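Two Days in Zadar for the Textile Fair

I'd wanted to go to the spring textile fair in Zadar for years, mostly because my aunt kept coming home from it with suitcases full of tea towels. This March I finally booked a bus ticket, a room up the hill and an extra bag for the way back.

Getting in

Doors open at 9 and the line was already past the bakery when I got there (go to the bakery first, the cheese pastry is very good). There were 108 stalls this year, spread over two halls with a drafty corridor between them. Keep your coat on!

The looms

My favorite stop was Tulto, a small weaving outfit with a working floor loom right at the stall. Octavio Aravena runs it, and he came all the way from Cáceres with the loom in pieces in a van. He let me throw the shuttle for a few rows and then very kindly undid them. His blankets start well above my budget, but I bought a bag of wool ends for next to nothing and I'm already planning a cushion.

Skekden had the dye table – indigo, madder, onion skins, the works. Their talk ran 20 minutes over and I would have sat through another hour of it.

Bedding in hall two

I went in for pillowcases and came out wanting to redo my whole bedroom. Blue on white was everywhere, and I'm a sucker for anything with flowers and vines on it. A white bedspread with a blue print like that looks so fresh next to a deep purple-maroon, a pairing I'd never have tried before.
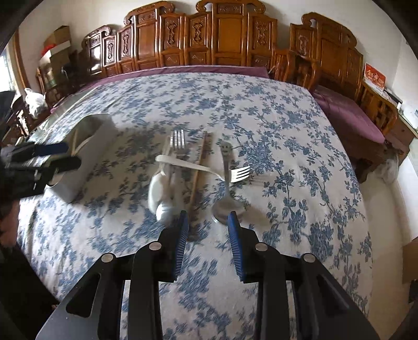
Food and getting back

Lunch was grilled squid from the stand by the side door, eaten on a wall in the sun. The last bus up the hill leaves at 7:40, and I missed it, so wear decent shoes. I'm going again next spring with a bigger bag.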